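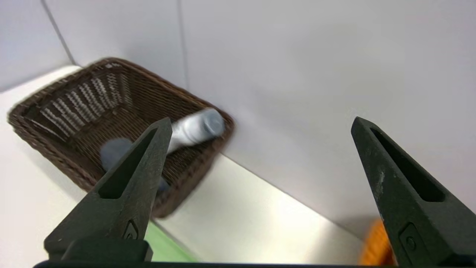

Storeroom humidity over the warm months: what the Notstead log shows

Posted 4/30/18

The back storeroom at Notstead holds 145 catalogued items made wholly or partly of plant fibre, along with paper records, a small quantity of textiles and the usual spare shelving. From mid-October until last week a Prusix logger sat on the middle shelf of the north bay and recorded temperature and relative humidity every three hours. The unit stopped for a little over two weeks in summer with a flat battery. The remaining record runs to 1423 readings, enough to draw some conclusions about how the room behaves and where the current arrangements fall short.

Background

The room is on the south side of the building. It has a concrete slab floor, two brick external walls and two plasterboard internal ones. There is no window. The only air exchange is under the door and through a ceiling vent that was partly blocked by insulation when the roof was redone. There is no air conditioning, and none is planned. Any improvement has to come from sealing, buffering, layout and a modest amount of mechanical drying.

Relative humidity is the quantity that matters most for this material. Plant fibres take up water from the air and give it back until they reach balance with their surroundings. As they take it up they swell, mostly across the strand, and as they lose it they shrink and become stiffer. A slow seasonal movement is generally tolerated. Repeated short swings are harder on the material, particularly where strands are held under tension over a rim or around a handle core. Long periods of high humidity bring the separate problem of mould, which depends on duration and surface condition as much as on the reading itself.

Temperature has mainly an indirect effect. Warm air can hold more water vapour than cool air, so a sealed volume of air that cools overnight will show a rise in relative humidity with no water added. A cold surface in an otherwise moderate room can be damp at the point of contact while the logger a metre away shows nothing unusual.

What the log shows

Three patterns are clear.

First, the daily cycle is small. With the door shut, temperature on the middle shelf moves very little between afternoon and early morning, and humidity follows it closely. The slab and brick account for most of this.

Second, the door matters more than the weather. Nearly all of the sharp changes in the record line up with entries in the access book. On humid days the reading climbs within one logging interval of the door being opened for a long session and takes most of a day to come back. On dry days the movement is in the other direction and about as fast. Three-hourly logging is too coarse to give the true peak, so the extremes in the record should be read as minimums.

Third, there is a slow upward drift from late summer into autumn that the access book does not explain. It begins before the first heavy rain, which makes the roof an unlikely source. The more probable source is the slab. The outside garden bed was built up against the south wall some years ago and now sits above the level of the damp course along part of its length. A hand-held meter gave higher readings in the lower brickwork there than at any other point in the room.

Spot checks also found that the bottom shelf is consistently cooler and more humid than the middle one, and that the corner behind the paper records is worse again. A single logger at mid height does not represent the room. Future reports will treat it as a reference point only.

Buffering trial

From January one of the two Bošković steel cabinets was fitted with new door gaskets and loaded with 2973 grams of Flivutus silica gel in shallow trays on the bottom shelf. The gel was conditioned to mid range before loading. The second cabinet, of the same model, was left as it was for comparison. Both held similar quantities of mixed fibre material.

The buffered cabinet was steadier. Door openings in the main room that showed plainly on the shelf logger were barely visible inside it. The unmodified cabinet followed the room with a lag of some hours and reached nearly the same values. It is not possible to separate the effect of the gaskets from that of the gel, and in hindsight one cabinet should have been given gaskets alone for the first half of the trial.

By the end of March the buffered cabinet had begun to drift upward with the room. Weighing the trays confirmed that the gel had taken up water. It was removed, dried, reconditioned and put back. On present evidence the gel will need attention twice a year, once before the humid part of the season and once after.

Users of silica gel are reminded that fully dried gel should not go straight into a cabinet of organic material. It will pull the humidity down well below the intended range in a short time, and the resulting shrinkage can do more harm than the damp it was meant to correct. Condition it first, check the sealed cabinet for several days with a logger, and only then load the contents.

Shelving and layout

The following changes have been made or are under way.

Nothing is now stored directly on the slab. The lowest shelf in each bay has been raised, and the space under it is kept clear so that the floor can be inspected.

Shelving on the south side has been moved out by more than 10 centimetres to let air pass behind it. Solid backing panels have been taken off those bays.

Fibre items are no longer nested inside each other. Nesting saves a great deal of room, but it puts load on the walls of the outer piece and creates a pocket of still air between the two. Where space makes it unavoidable, the pieces are separated with unbuffered tissue and the weight is carried by the base.

Plastic tubs with tight lids have been withdrawn for fibre material. A sealed tub holds whatever moisture went in with the contents and will show condensation on the lid if it cools. Lidded archival board cartons are being used in their place. Board has some buffering capacity of its own and fails more gently.

Heavy items stay on the lower shelves for handling reasons, with the exception of anything showing old mould staining. Those pieces have been moved to the middle shelf, where conditions are better understood.

Inspection

A visual check of each bay will be done monthly. Look for surface bloom, a musty smell when a carton is opened, fine powder under the item, and new breaks at points of tension. Powder may be insect frass, fibre debris or old finish, and a hand lens is usually enough to tell them apart. Bag anything suspect, label it with the bay and date, and take it out of the room before opening it again.

Do not brush mould in the storeroom. If growth is active the item should be isolated and allowed to reach a lower humidity gradually. Once the growth is dry it can be removed with a filtered vacuum on low suction through a mesh screen. Wear gloves and a fitted respirator. Domestic bleach products and scented sprays are not to be used on any fibre material, whether or not it has been catalogued.

Dehumidifier

A portable compressor unit has been suggested several times. The log gives qualified support for one. It would help during the autumn drift, but the room is small and the unit adds heat, and cycling on a coarse built-in humidistat could produce swings larger than those it removes. If one is bought it should be run from an external controller with a narrow band, and drained by hose to the outside wall so that a full tank does not shut it off over a long weekend. Ground levels along the south wall should be dealt with first. Drying the air while the brickwork is being fed from outside is an expensive way to move water.

Next steps

The garden bed is to be cut back below the damp course and the vent cleared before winter. A second Prusix logger has been ordered for the bottom shelf and both units will be set to hourly readings with a battery change at the start of each quarter. The gasket trial will be repeated from October with the comparison cabinet sealed but without gel.

The full record is available as a spreadsheet from the storeroom computer, in the folder marked Climate. Readings on either side of the summer gap have been left uncorrected. Please keep filling in the access book, including short visits, and note the time the door was closed as well as the time it was opened.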